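Packing Assistants, Bags and Soft Goods (5 openings)
Wirkley Packing Room, Contreras Building
4 min read
22 shares | 5 comments

Wirkley is hiring five packing assistants for the soft goods room at our Contreras Building location. The work is folding, bagging, sorting and boxing. Most of what comes through the room is thin and light: garment bags, liners, pillow covers, cloth wraps, small linens. The job is part time, 30 hours a week, with the option of full time after the first season if there is enough work.

You do not need packing experience. You do need to be able to stand at a table for most of a shift, use both hands comfortably, and keep the same pace in the afternoon that you had in the morning.

What the job involves

Items arrive from the Seltard laundry in rolling bins. You take a bin to your table, sort by item and size, and check each piece for tears, marks and missing tags. Damaged pieces go on the shelf by the door with a slip saying what is wrong. Good pieces are folded to the size on the order card and bagged. Bagged pieces are boxed in the order the card lists them.

The bags take the most practice. They are thin, they slide, and they hold air. A bag has to be laid out lengthwise, opened at the correct end and smoothed before anything goes in. If it is creased when you fill it, it will be creased when the customer opens the box, and it will usually come back to us. Expect to spend most of your first week on bags and cloth and very little time on boxes.
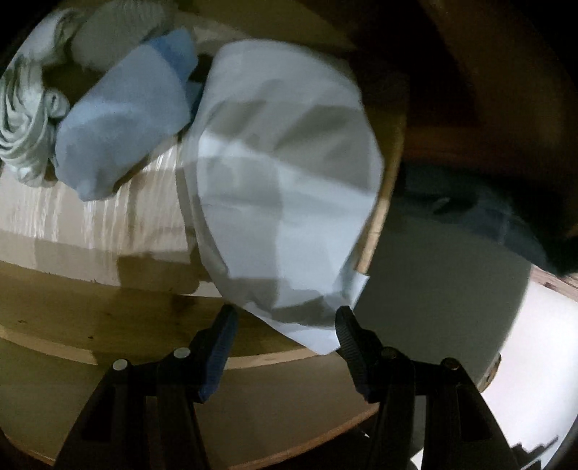 Thin, pale bag-like sheet laid lengthwise on the wood, with a light blue cloth bundle to its left.

Training is done at the tables by Radomir Stojanović, who runs the room. He will show you the folds we use and the order we use them in. Please learn our way first, even if you have folded for another company. Several people share an order, and a box where half the pieces are folded differently does not close properly.

At the end of each shift you clear your own table, return unused bags to the correct drawer by size, sweep your area and break down empty cartons. This is paid time and is part of the shift.

Hours and pay

Shifts run from 7:30 a.m. to 2 p.m., including an unpaid half-hour lunch. There is no evening work. We close for a week in April when the laundry shuts for maintenance. That week is unpaid for part-time staff unless you use vacation hours.

Pay is $22 an hour from the first day, including training. You are paid every two weeks by direct deposit. Vacation hours build up from the start and can be used after 90 days.

What we ask for

You must be 18 or older and legally able to work in the United States. You should be able to read an order card in English and lift a full carton, which can weigh up to 30 pounds. Good eyesight, with or without glasses, matters for checking pale fabric. Long nails and rings with raised settings catch on the bags, so we ask you to leave the rings at home.

Useful but not required: laundry, tailoring, hotel linen or retail stockroom work. If you have used the Zurix label printer before, mention it. We have one for the cartons and it is not hard to learn, but it jams.

About the room

The packing room is on the ground floor at the back of the building. It is heated in winter and has fans in summer. Large fans are switched off while bags are being filled, so it can get warm in July and August. There is a break room with a refrigerator and a microwave. Parking is free in the rear lot, and the bus stops at the corner.

Phones stay in the lockers during table time. You can have a radio on if the people at the nearest tables agree to it.

How to apply

Write to Aurelio Camacho at the Wirkley front office, Contreras Building, Room 704, or bring your application in person between 9 a.m. and noon. Include your name, a phone number, the dates you could start and a short list of your last two jobs. A resume is fine but a handwritten page is also fine. Please give one reference we can call.

Applications close 6/16/22. We will call everyone we want to meet within two weeks of that date. The interview is short and is followed by a paid trial of two hours at a table, where you will sort a bin and fold and bag a small order. Wear closed shoes and sleeves that can be pushed up.

If you applied last season and were not hired, you are welcome to apply again. Tell us that you applied before so we can find your earlier form.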